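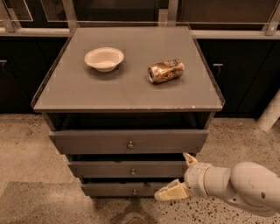

# Workshop tips for keeping an old wagon rolling

October 2021

I've had the Drullham wagon in my shed for three winters now and I still get a silly grin every time I pull the cover off. It's a plain farm wagon with wooden wheels, iron tires and a long coupling pole, and these are the things I wish I'd known when I first dragged it home.

## Wheels first

Jack up one corner at a time and spin each wheel slowly by hand. Listen for clicking! A dry spoke will tick where it meets the hub, and you can often feel the movement with your thumb before you see it. Mark the bad ones with chalk.

Please don't soak a loose wheel in the creek. I know everybody's grandfather did it (mine too), and the wood does swell up nice and tight, but it shrinks back when it dries and you can end up with a looser joint than before. Boiled linseed oil, brushed on thin and wiped off, is much kinder. Lay the oily rags out flat outdoors to dry, away from anything that burns, and never ball them up. They can catch fire all by themselves.

## Old paint

Go easy. Test for lead before you touch any of it, and if there's lead, leave the sandpaper alone and ask someone who handles it for a living. On bare new wood I finish with 320 grit, just enough to knock the fuzz off. Danang Nair stops a good deal coarser on his wagons and they look terrific, so suit yourself. 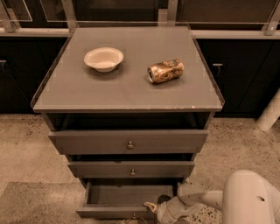
## Axle nuts and small hardware

Axle nuts on many old wagons are threaded left-handed on one side, so try both directions gently before you reach for the long wrench. Put a dab of penetrating oil on, go have lunch, then try again. As the pieces come off, drop the cotter pins and washers into a small bowl with a wide rim like the one on the gray cabinet top. A raised lip along the edges of your work surface is a wonderful thing too, and you can tack thin strips onto any old bench to get one. Do one wheel per bowl and you'll never mix up your left and right nuts.

## Grease

Clean the old stuff right down to the metal. It holds grit, and grit eats axles. Joris Kuipers scrapes his with a sliver of hardwood, which won't scratch, and I've copied him ever since.

## Parking it for the winter

Get the wheels up off the dirt before November, on planks or flat stones. Cover the bed loosely so air can move underneath, and prop the pole up on a block so it doesn't sag.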